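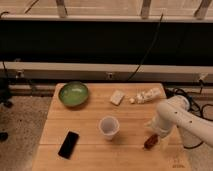 4. Table Clearing: Set-up and First Run

Print this page | E-mail this page

Applies to Plulgate Home Tasks, build 2329 and later.

This section covers the table clearing task with a single side-mounted arm. The arm picks up small items one at a time and moves them to a drop zone. It does not wipe the table, stack dishes, or sort trash from items to be kept. Read 4.4 before you plan to use the task without a person in the room.

4.1 Prepare the table

1. Place the table so that its full surface is within 800 mm of the arm base. Items outside this distance are skipped and listed in the log as OUT OF REACH.

2. Route the arm cables behind the base joint. Leave enough slack for a full turn of the base. No cable may cross the tabletop.

3. Set out no more than six items for the first run. Use a mix of shapes: a bowl, a cup, a small block, one flat item, and one or two long items lying on their sides.

4. Keep a gap of at least two finger widths between items.

5. Empty all cups and bowls.

CAUTION: The task does not detect liquid. A cup that is gripped off center will tip.

4.2 Start the run

1. Open Tasks > Table > Clear.

2. Press Scan. Each item found is given a colored outline and a grip rating of A, B, or C.

3. Check the outlines against the table. If one outline covers two items, move the items apart and scan again.

4. Tap any item that should stay where it is and select Hold.

5. Set the speed to Low. Press Start and keep one hand near the stop button.

6. The arm moves above the first item, lowers, and stops. With Confirm Each Pick turned on (the default), it waits for you to press Continue before it closes the gripper. 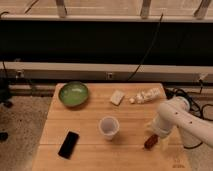

Fig. 4-2. Gripper beside the reddish-brown item.

7. Look at the gripper from the side. The fingers should be in line with the short axis of the item. If they are not, press Retry. The arm rises and makes a new approach.

8. Repeat for each item. The full run can be watched later under Log > Replay.

NOTE: Pick order is set by grip rating, then by distance from the arm. It cannot be changed by hand in this build.

4.3 Items and expected results

Cup, upright: A. Gripped at the rim.

Small block: A or B. A tilted block may be rated B until the wrist has turned to match.

Long item on its side: B. Round items may roll on contact.

Shallow bowl: C. Gripped at the rim only. Bowls near a far corner often time out.

Soft or crumpled item: C. The outline changes after each attempt.

Flat item such as a phone: C. The fingers cannot get under it. Select Hold and move it yourself.

4.4 Limits of the task

In its present form the task is slower than clearing the table by hand, and a person must be present. Our bench log for this build holds 2000 picks. Items rated A were rarely dropped. Most failures were C items, and most of those were thin or soft. An ordinary kitchen table carries a good many C items.

The Clear task should be treated as assisted work. Do not schedule it overnight. Do not use it with knives, glassware, hot dishes, or medicine.

4.5 If the arm stops

E-14, no contact: The gripper closed on nothing. Press Retry.

E-15, contact too early: The fingers touched the tabletop. Run Table Height again (section 3.6).

E-21, item lost: The item was dropped or rolled away. Clear it by hand, then scan again.

After 2 stops on the same item, the task places that item on Hold and goes to the next one.

Next: 5. Drop Zones and Bins

Shared 17 times | 3 comments

Şengül Akbulut
Step 3 in 4.2 needs to be in bold. Our scan kept putting one outline around a spoon and a napkin, and the arm went for the middle of the pair.

Sevim Uçar
Is there a wider finger set planned for bowls? I get a timeout on anything in the far left corner. Cups are fine.

Şengül Akbulut
Same here with bowls. I slide them toward the base before scanning. At that point I have handled the bowl anyway, so I usually just take it to the sink.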